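Vulia hand gripper set, anyone bought it?

wynne_bench
I consider the Vulia set for collecting clothes folding data at home. Price is 1,605 for the pair, with the cable kit. Is it worth it, or should I wait for the new Plondudis?

gundau77
Wait. I had the Vulia in February and returned it. The pads slipped on thin cotton and support needed 5 days for every answer.

Haf Meredith
I do not agree with gundau77. We have made roughly 4,000 folds with ours and the pads are still good. Thin cotton is difficult, yes, but you must close the jaws more slowly. With fleece I have no complaint. My setup is on the bed, with the ribbed blue pads:

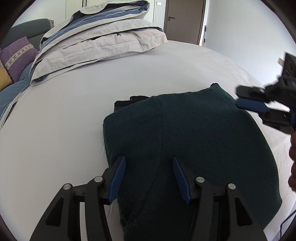 Re: pads and spare parts

gundau77
Fleece is the easy case, everything grips fleece. Try a dress shirt and write again.

Haf Meredith
Fair. Shirts I do worse, maybe one in three I must repeat. But for this price I did not find better.

wynne_bench
Thank you both. Are spare pads sold alone?

Haf Meredith
Yes, in the shop under "fingers". I changed mine one time, after the first 1,000 folds, and I think it was too early.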